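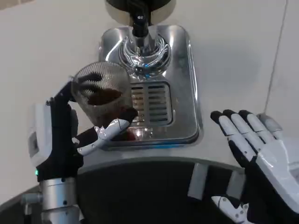
A reader replied to our notice on takeaway cups to ask whether the new rules will make her pay more for the same coffee, and whether anyone had asked the cafés first. Both are fair questions. Our answers follow in this thread.

**Wunetti Shire Council**
04/10/2021

---

On consultation: the draft policy on single-use cups was open for comment for 30 days. Council received 1,399 submissions through the website, by post and at the counter. Each one was read by staff and is summarised in the report now available at the library.

---

Café owners were written to separately. There are 137 registered food premises in the shire, and every one received the draft, a plain-language guide and an invitation to the evening session at Policarpio Hall. Notes from that session are attached to the same report as Appendix C.

---

On price: the policy does not set a charge for cups. A business may choose to show the cost of a disposable cup as a separate item, or it may keep its prices as they are. Customers who sit down and drink from a glass or a mug are not affected by any part of the policy.

---

What does change is what businesses may hand over the counter. Plastic-lined paper cups and expanded foam cups will be phased out at council-run venues first, then at events held on council land. Private premises are asked to take part but are not yet required to.

---

Several submissions pointed out that many "compostable" cups are accepted only by commercial facilities. This is correct. The shire's green bin contractor does not take them. Please place them in the general waste bin, even where the label suggests otherwise.

---

Lids are a separate matter. Clean, rigid plastic lids may go in the yellow bin if they are larger than a credit card. Smaller ones fall through the sorting equipment and end up in landfill. Please do not put lids inside other containers.

---

We were also asked about bringing a cup from home. Businesses may accept a customer's own cup provided it is visibly clean. They may also decline it. Staff at the counter are entitled to make that decision and we ask residents to treat them with courtesy when they do.

---

The shared cup scheme run by Isero will begin at the Wunetti swimming centre and the Saturday-free parking precinct on Mill Street. Customers borrow a cup, return it to any participating outlet, and pay nothing if it comes back on time. Isero is responsible for collection and washing.

Correction to the above: the precinct is listed on the town map as the "all-day parking precinct". We apologise for the error.

---

Cafés that wish to join the shared scheme pay a single registration fee of $159. Council will refund the fee for community groups and school canteens on application. The form is two pages long and can be lodged by email or in person.

---

Residents of Wirent have asked whether cups borrowed here can be returned there. At present they cannot. Wirent has its own arrangements, and discussions between the two councils are continuing -- we will post again when there is something firm to report.

---

A number of submissions asked for more drinking fountains and for somewhere to rinse a cup in the main street. This falls outside the cup policy. It has been referred to the parks and open spaces program, where it will be considered with next year's works.

---

Some residents felt that cups are a minor part of the waste stream and that council should deal with building waste and illegal dumping first. The waste strategy covers both. Its chapter on construction material is being revised and will go on exhibition later in October.

---

People with disability, and those who support them, told us that lightweight lidded cups are a necessity for some customers. The final policy includes a clear exemption. No customer will be asked to explain why they need one, and council venues will keep a supply behind the counter.

---

The policy, the report on submissions and the registration form are on our website under Waste and Recycling. Printed copies are held at the customer service counter. Replies to this thread are monitored during business hours.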